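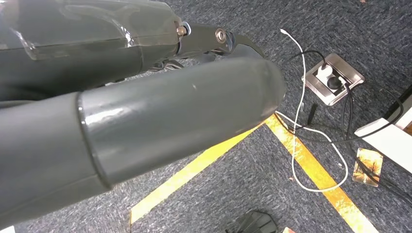 Abundio Contreras
I would pull it slowly and at a low angle, almost flat against the carpet, and stop when the fibers start to rise. Low pile is forgiving but you can still make a fuzzy line if you are in a hurry.

3 comments on this reply

Santino Arancibia
Thank you, Abundio. I should give the full situation, because my first message was short. We rent a room with speckled carpet, dark blue and grey with some black in it. The yellow lines were put to show where things must stand and where people can walk. Now the layout will change in January and I need to move one corner. The tape edges are already a little worn and not straight any more, so I think also to replace all of it.

My questions are these:
1. How to take off the old tape without leaving glue.
2. How to make a clean corner with the new tape. My corners always open after some weeks.
3. Is it better to use another kind of tape for carpet?

The landlord is strict with the floor. I have 15 meters to do in total.

Bleddyn Bellis
Do not use heat. I have read here many times that a hair dryer is the solution and I don't agree. On hard floor, yes. On carpet the glue becomes soft and goes down between the fibers, and then you have a dark line after two months when the dust sticks to it. I had this in our old office and we paid for the tiles.

Octavio Espinoza
I have to disagree with Bleddyn. Warm air for a few seconds is fine, the problem is when people keep it in one place until the glue is liquid. I removed a whole rectangle in this way last spring and the carpet looks the same as before. You warm, you lift a hand's width, you warm again. It is slow but the tape comes in one piece.

With no heat the old tape breaks into small pieces and you are on your knees with a plastic scraper all afternoon.

Bleddyn Bellis
You were lucky, or your tape was new. How long was it on the floor?

Octavio Espinoza
Around 500 days. So not new.

Bleddyn Bellis
Fine, then I accept that it can work. I still would not recommend it to a person with a strict landlord.

12 people found this helpful

Sebastián Montecinos
About the corners. Many people cut both ends at 45 degrees so they meet like a picture frame. It looks very nice on the first day. On carpet the two points are thin and they lift first, every shoe catches them. I only overlap. One strip goes to the end, the second strip goes over it, and I cut the second one square. Then I press with a hand roller, the type for wallpaper.

Also vacuum before, two times, in two directions. Most of the tape that opens after some weeks was put on dust and not on carpet.

Santino Arancibia
I did not vacuum in two directions, only one time and quickly. This can explain a lot.

What tape do you use, Sebastián?

Sebastián Montecinos
Sivard, the carpet one, in the narrow width. Before I used Plurau, it is cheaper and the yellow is stronger, but the edges became uneven after one winter. Sivard is a little stiff to unroll. Cut it with a good knife and put a piece of card under, or you will cut the carpet too.

Abundio Contreras
I had the opposite experience. Plurau stayed well for us and Sivard left glue when we removed it. Maybe it depends on the carpet. Ours is also low pile but in a corridor, so there is much more walking.

For glue that stays I use Clastow cleaner on a white cloth. Never pour it on the floor. Press, wait a minute, press again with a dry part of the cloth. Do not rub. And please test it first in a place where nobody looks – behind a door or under a cabinet – dark blue can lose color.

Octavio Espinoza
One more idea. If the layout changes often, do not tape the full line. Mark only the corners, with short arms. People understand it the same, and you have much less to remove next time.

Bleddyn Bellis
On this I agree with Octavio completely.

Santino Arancibia
For the standing places I can do only corners, yes. For the walking side I think I need the full line, people step over it already. I will start with one short piece near the wall, without heat, and write here how it went.

41 likes · 7 shares · Viewed 2282 times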